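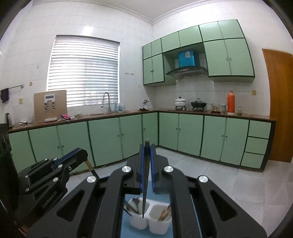

Keeping Your Kitchen Tools in Good Shape (and Where You Can Find Them)

I love a kitchen where you can reach out without looking and get hold of the right spoon. Mine took years to get there, and most of what made the difference was small stuff: some oil, a better spot by the stove, a bit of nerve when clearing out the drawer. So many of you wrote in after the knife page that I've put all my utensil tips together on one page. Pick the ones you like!

Clear out the drawer first

Take everything out and put it on a towel. Everything! Then put back only what you've cooked with in the past month. The rest goes in a shoebox in the closet, and if you go looking for something in the shoebox, it has earned its way back. I ended up with 14 tools I use all the time and a shoebox that I still haven't opened except for the cherry pitter (August, a huge bowl of cherries, very glad I kept it).

Doubles are the hard part. Two ladles are fine if you make soup for a crowd. Four vegetable peelers are three too many, and you already know which one you reach for.

Counter or drawer?

Things you grab with one hand while the other is stirring belong on the counter, close to the stove but far enough from the burners that they don't get greasy or warm. Spatulas, wooden spoons, tongs, the good whisk. Things you use before the cooking starts, like peelers, graters and measuring spoons, can live in a drawer near the cutting board.

I'm a big fan of sorting by material. Wood with wood, metal with metal. Wooden spoons need air around them to dry properly, and they don't get it when they're jammed in with a pile of forks. Whatever you stand them in, don't fill it so full that you have to tug. If three things come out when you pull one, take two of them away.

Handles down, heads up for cooking tools. Sharp things are the exception — skewers, small knives and anything with a point should be lying flat in a drawer with a cover on, or up on a magnetic strip.

Clean the holder too

Oh, this one. Tip out your utensil holder and look at the bottom of it. Crumbs, a sesame seed, and a sort of tan sludge if you've been putting things away damp. Once every two weeks I empty mine, fill it with hot water and a spoonful of baking soda, and leave it for 10 minutes. A bottle brush gets into the corners. Rinse, turn it upside down on the rack, and let it dry all the way before anything goes back in. Overnight is best.

A folded square of paper towel in the bottom catches drips. Change it whenever you wash the holder.

Wooden spoons

Wash them by hand, right after using them, with hot water and a little dish soap. Please don't leave them soaking in the sink, and keep them out of the dishwasher! They'll go gray and fuzzy and eventually they'll split down the middle.

Fuzzy spoons can be saved, though, and it's such a satisfying job. Wet the spoon, let it dry, then sand it with 220-grit paper, going with the grain. Wipe off the dust with a damp cloth. When it's dry again, rub in food-grade mineral oil with your fingers, leave it overnight, and buff off what's left in the morning. The color comes up beautifully. I do mine in a batch with the cutting boards, on newspaper, with the radio on.

For onion and garlic smells, rub the spoon with half a lemon and coarse salt, give it a few minutes, and rinse. Curry stains will fade a good deal on a sunny windowsill. A cracked spoon should retire from cooking, but it can still stir paint or mark a row of beans.

My neighbor Teresa Seixas swears by walnut oil in place of mineral oil. It smells lovely and it hardens as it dries, so the finish lasts longer. Skip it if anyone who eats at your table has a nut allergy.

Silicone and nylon

Silicone gets a greasy film that regular washing seems to just move around. Soak the piece in very hot water with a good squirt of dish soap for half an hour, then scrub with baking soda paste. If the head pulls off the handle, pull it off and wash inside — you'll be amazed and a little horrified.

Nylon doesn't like heat nearly as much as silicone does. Don't leave a nylon turner resting in a hot skillet. Once the edge gets ragged or starts to melt, throw it out.

Stainless steel cutlery

Cloudy forks usually just have mineral deposits from hard water. Wipe them with white vinegar on a soft cloth, rinse, and dry right away with a towel. Little rust specks come off with baking soda paste and a soft toothbrush. Steel wool will scratch, so leave it under the sink.

In the dishwasher, mix the forks and spoons up in the basket so they don't nest together. Nested spoons come out with yesterday's oatmeal still between them.

From readers

Evie Tunstall keeps one wooden spoon for sweet things only and has burned a small star into the handle. No more garlic in the custard! I did mine the next day.

Pascal Rey puts a wide rubber band around each slippery handle, a couple of inches from the end. Great for wet hands, and handy if your grip isn't what it was.

Brenda Insaurralde asks whether old spoons with dark scorch marks are safe to use. A light scorch is fine, and you can sand most of it off. If it's black and flaking, let it go.

Next time I'm tackling baking pans, including the baked-on brown stuff in the corners of the muffin tin. Send me your best tricks before then, and tell me what kind of pan you used them on.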